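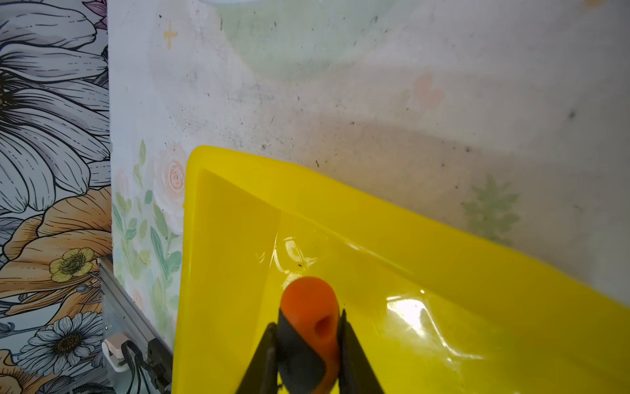 Workshop tips: software for tidying with two arms

By the Kunwood bench desk, 7/19/20

Most of the trouble with putting tools in a tray comes from settings. These are the ones we change first.

1. Turn down the exposure on the wrist cameras. Glossy plastic throws back white patches, and a detector will happily call one an object. Yellow is bad for this. If you can't turn it down, mask anything that is pure white before the detector runs.

2. Teach the detector the handle and the shaft as separate parts. A screwdriver with an orange and black handle shows up well against a yellow tray. The long silver shaft doesn't, and it is easily lost against the shine. Fit a line from the handle and let the planner assume the rest — our script allows 17 cm in all.

3. Give each arm its own keep-out zone. With one arm reaching over the tray, the other should treat everything from the wrist to the fingertips as solid, and the cable loop as well. We pad the loop by 6 cm.

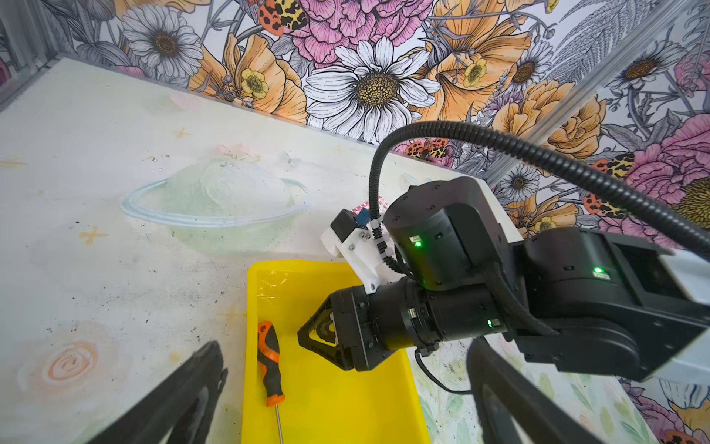
4. Check the planner against a fixed camera. The wrist views are good for the last few centimetres and poor for everything else. From the side you can tell which arm is over the tray and how much room is left by the small packets at the back.

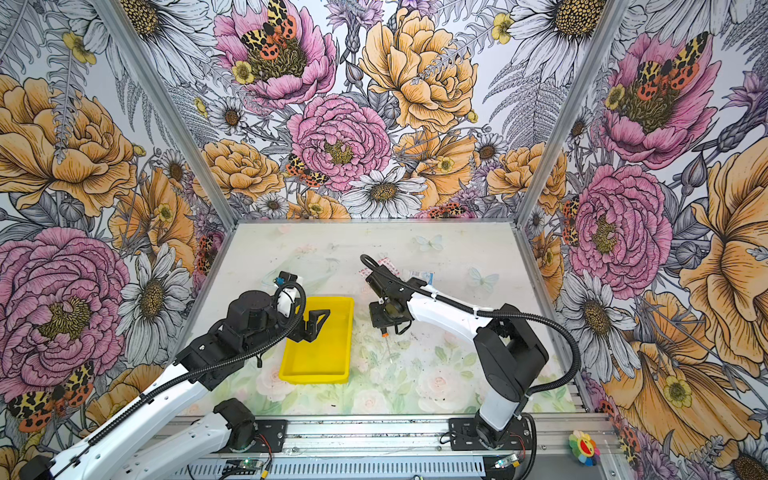
Keep the fixed view running at a low rate, 7 frames a second is plenty, and save the faster stream for the wrists. Okier, the little scheduler we use, drops late frames by default. Leave that on.

5. Ignore printed patterns. Flowers on a wall or a work surface will draw stray detections. Crop to the surface first, then set a minimum height.

6. Log the gripper width with every grasp. It took us almost 14 runs to notice ours was being rounded.

Related
Naming your log files
Gremevstead calibration sheet, revised
Labelling small parts with Lại

Contact | © Kunwood | Back to top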